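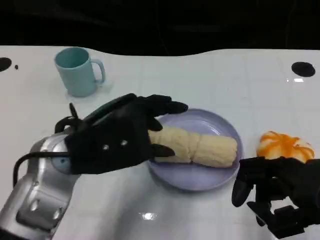
Teal mug, lavender plate and lunch on the white table.

Readers of this blog will be aware that the household adopted a reduced set of tableware in December, following the move to the smaller flat. The present entry records how that arrangement has performed.

The former cupboard held three dinner services, none complete. These were offered to the Masanja op shop, which accepted all but the chipped pieces. What remains is deliberately plain and is kept on one shelf. Colour was the only point on which any indulgence was permitted, and the author's preference for teal and lavender was allowed to stand. No attempt has been made to match the two.

The white table was retained. Its glossy surface shows every crumb and is wiped down after each meal with a damp cloth, then a dry one. The curved recess along one side remains its most useful feature, as a chair may be drawn well in. The two oval openings in the top are less satisfactory at mealtimes, and teaspoons are now kept well clear of them.

Lunch is ordinarily taken at half past twelve. A plate with a shallow raised rim has proved sufficient for anything rolled or folded, including the long, pale sort of lunch that appears here most often. Soup continues to require a bowl, and the matter of bowls is unresolved. Those sold by Destow are too deep for the shelf, and the Orano ones have been out of stock at the local shop since autumn.

Total expenditure on the new tableware stands at $106, against a limit of $200 set at the outset. The balance has been reserved for the bowls and, should funds allow, a second mug in a darker colour.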